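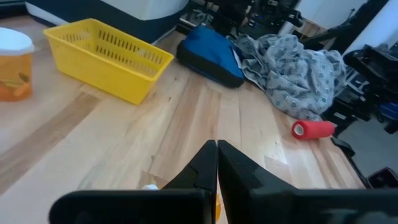
Jawad Siddiqui me abre la puerta con un trapo al hombro y me pide que no mire el pasillo. Miro el pasillo, claro. Hay bolsas, hay una caja con cables y hay una silla que, según él, «está de paso desde mayo». Pero yo he venido a hablar de la mesa, así que vamos directos a la mesa.

Es de madera clara, de esas hechas con listones, unos más rubios y otros más oscuros, con la veta marrón muy marcada. La compró de segunda mano por 158 euros y la subió a pie con su amigo Dale Desjardins, catorce escalones por tramo. «Dale todavía me lo recuerda», dice. «Cada vez que viene a cenar da dos golpecitos en la madera y se toca la espalda.»

Jawad ordena casas ajenas. Lleva un pequeño servicio que se llama Drerkeo y que empezó casi sin querer, ayudando a una vecina a vaciar un trastero. Lo que me interesaba de él es que no vende armarios ni sistemas: te pide que saques las cosas y las pongas encima de una mesa. Todas las de un cajón, o todas las de un bolso, y ya está.

«La gente cree que voy a llegar con etiquetas», me cuenta mientras pone agua para el té. «Y yo llego con una cesta. A veces ni eso, la cesta la tienen ellos debajo del fregadero.»

Le pregunto por la suya, la amarilla de plástico con ranuras en los lados. Se le ilumina la cara (en serio, con una cesta).

«Esa es la mejor compra de mi vida. Me costó poquísimo en el bazar Soomro, el de la esquina. Se lava con la ducha, se ve lo que hay dentro y, cuando está llena, paro. Es mi reloj. Si lleno una cesta, ya he trabajado bastante por hoy.»

Yo, que en casa tengo cuatro cestas llenas desde el invierno, apunto esto último con dos subrayados.

Hablamos un buen rato de los estuches y las bolsitas, porque a mí me pierden. Él tiene una azul, blanda, con la base y los ribetes negros, y le pregunto qué guarda ahí. Se ríe.

«Depende del mes. Ha llevado cargadores, ha llevado medicinas, una vez llevó las llaves de tres clientes a la vez, que aquello fue un sinvivir. Las bolsas de tela tienen ese peligro, se tragan todo. Por eso las vacío cada semana. Toca ponerlas boca abajo y sacudir, aunque salgan migas.»

¿Y los botes? ¿Transparentes sí o no? Aquí Jawad se pone serio. El suyo es naranja, translúcido, con la tapa blanca, y defiende que con eso basta. «No necesito verlo perfecto. Necesito saber si queda algo. En el almacén Prildale me querían vender un juego de 46 botes iguales. ¡46! ¿Quién tiene 46 cosas distintas que meter en un bote? Yo no, y mira que me dedico a esto.»

Me sirve el té y aparta con el codo una tela gris de rombos o cuadraditos, no sabría decir, hecha un gurruño. Le pregunto si eso no debería estar doblado — me sale la vena maliciosa — y no se ofende nada.

«No doblo trapos. Los trapos van arrugados a su sitio. He visto a gente dejar de ordenar la cocina entera porque no le salía doblar un paño como en los vídeos. Pues no lo dobles, mujer.»

Esa parte de su trabajo, la de quitar obligaciones, es la que más me ha gustado. Me habla de una clienta de la calle Skumurberg que tenía 98 tarros de cristal vacíos y una culpa enorme. Se quedaron con los que cabían en una balda y los demás fueron al contenedor en dos viajes. «Lloró un poco y luego me hizo una tortilla», resume.

Antes de irme le pido un consejo para quien empiece esta tarde, con niños por medio y poco tiempo.

«Una esquina de la mesa. La dejas limpia y cenas ahí. Mañana, otra esquina. Y el que pregunte por el resto, que ayude.»

He llegado a casa a las siete y he vaciado el bolso encima de la mesa de la cocina. Han salido tres barras de cacao y un destornillador que llevaba buscando desde las vacaciones.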